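Stores and Parts Coordinator (Clirnley depot)

Reference: 1203
Hours: 36 per week, worked over five days
Contract: permanent, subject to a probation period
Reports to: Fatemeh Shojaei, Depot Manager

Gonerell maintains pumps, valves and small heating plant for schools, care homes and housing providers. The Clirnley depot holds the spare parts for all of our field engineers in the region. We are recruiting a coordinator to take over the day-to-day running of the stores when the present post holder, Kátia Lopes, moves to the purchasing team in April.

The job

The coordinator receives deliveries, checks them against the purchase order, books them into Tondik (our stock system) and puts them away in the correct location. Engineers place their requests before 16:00 and collect from 06:45 the next morning. Requests are picked, labelled with the job number and left on the collection shelving for the engineer concerned.

The stores carry a wide range of small items - seals, unions, olives, gauges, thermostats, fixings - and a smaller number of boxed assemblies. Small items are held in bins by part number. Assemblies are held on pallet racking and are moved with a hand pallet truck. There is no fork-lift work in this post.

Other duties:

Carrying out a rolling stock count and correcting differences in Tondik, with a note of the cause where it is known.
Raising a reorder when a line falls to its minimum level.
Returning faulty parts to the supplier within the warranty period and tracking the credit.
Restocking the vans of the 19 engineers based at the depot, according to the agreed van list.
Keeping gangways, benches and the goods-in area clear.
Covering the parts telephone line between 12:00 and 13:00.

Part of the first year will be spent on a relabelling project led by Mehwish Rizvi. The older location codes date from before the depot moved and do not match the current layout. Racks A to D have been done. The remainder will be renumbered one bay at a time, and the coordinator will be expected to check each bay before it is released for picking.

What we need from you

Experience in a stores, warehouse or trade counter role.
Confidence with a computer-based stock system. Knowledge of Tondik is not required and training will be given.
Accurate written records. Many part numbers differ by a single character.
The ability to lift boxes of moderate weight and to stand for much of the day. Please tell us if you need an adjustment and we will discuss it with you.

Knowledge of plumbing or heating parts is useful. A driving licence is useful but not essential, as deliveries between depots are made by Ccori, our carrier.

Pay and conditions

Pay is on the stores grade and the current scale is sent out with the application form. An allowance of 175 pounds a year is paid for safety footwear and workwear. Normal hours are 06:30 to 14:12 with an unpaid break of 30 minutes. Overtime is occasional, mostly at the start of the heating season, and is paid or taken as time off by agreement. Parking is free. The nearest bus stop is at the estate entrance, but the first bus arrives after the shift starts.

How to apply

Ask for a form from Silvana Bragança in the personnel office, quoting the reference above. Please complete the form in full; we do not accept a CV on its own. Shortlisted applicants will be invited to the depot for an interview with Fatemeh Shojaei and Mingxuan Shen, followed by a short practical exercise in which a delivery is checked against its paperwork. Allow an hour and a half for both. Applicants who would like to see the stores beforehand can arrange a visit through the same office.
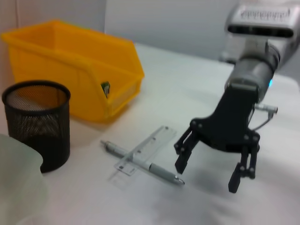 Two references will be taken up after an offer is made, one of them from your present or most recent employer. Applicants who are not shortlisted will be told by letter or email, and their forms will be destroyed once the post has been filled.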